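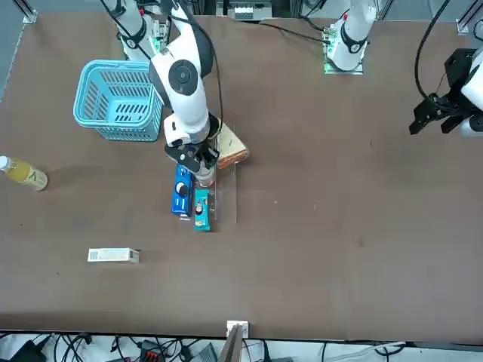 Slide 1. The brown table, two white arms at the far edge.

Thanks for coming. I'm going to talk about pricing a self-published series, mainly what happened when I made the first Clirkier book free. Talk runs short, questions at the end.

Background: eight books, all on Zunon, first one out in September. Before the change, book one cost the same as the rest and sold slowly. (Pause. Ask who here has a series.) 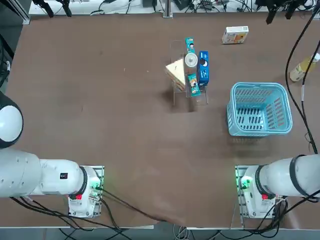

Slide 2. Tabletop and both arms, from the near side.

Book one went free on Jan 26, 2023. Downloads by the end of the promotion: 3,933. Most of those readers never opened book two. Some 100 did buy it, and they tended to keep going. Say the next part slowly: fix the back page first. Mine had no link to book two for the first three days.

Newsletter swaps. I did one with Widmer and one with Zisis. Widmer's list was smaller and sold more copies. Same genre matters more than list size. 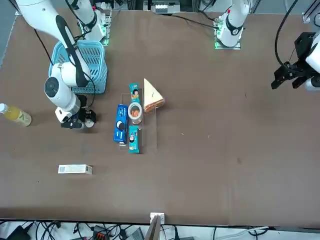

Hermine Berchtold wrote to me after the last version of this talk that free was the wrong price for her, and that a low paid price brought her fewer readers but far more reviews. Read her note out if there's time. Then take questions.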